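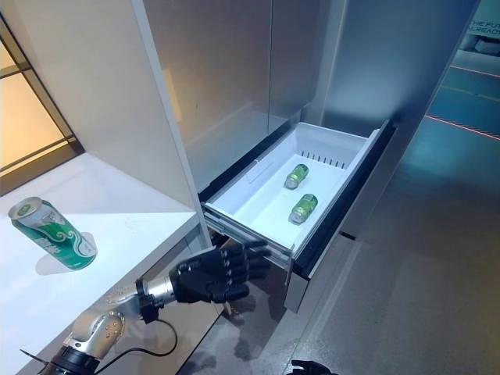
Keeping Health Insurance Papers in Order at Home
Sep 15, 2020

Most households handle medical bills at the kitchen table, and that is a good place to keep the paperwork too. One drawer or one box is enough. What matters is that everything goes to the same spot on the day it arrives.

Start with the explanation of benefits, the statement your insurer sends after a claim. It is not a bill. Put it in a folder marked "waiting" until the provider's bill comes, then compare the date of service, the name of the patient and the amount you owe. If they match, pay the bill, write the date and check number on it, and staple the two together.

If they don't match, call the provider's billing office first. Write down the date and the name of the person you spoke to on the back of the bill. 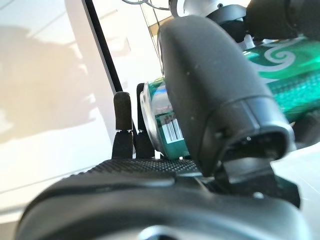

Use a separate folder for each family member. A Fanora expanding file with 13 pockets holds a year of papers for a family of four, with pockets left over for receipts. Plain envelopes in a shoe box work as well.

Tape a sheet inside the folder cover and keep a running total of what has gone toward the deductible. Small amounts add up. Two $100 office visits put you $200 closer, provided the plan counts them, so check the plan summary before you write them in.

Pharmacy receipts fade. Copy or scan them the same week and keep them out of direct sunlight.

In October, before open enrollment, take everything out and go through it. Note which prescriptions and doctors you used, and check that next year's plan still covers them. Shred duplicates. Keep anything you claimed on your taxes with that year's return.

Store insurance cards for old plans in the back pocket until all claims from that year are settled.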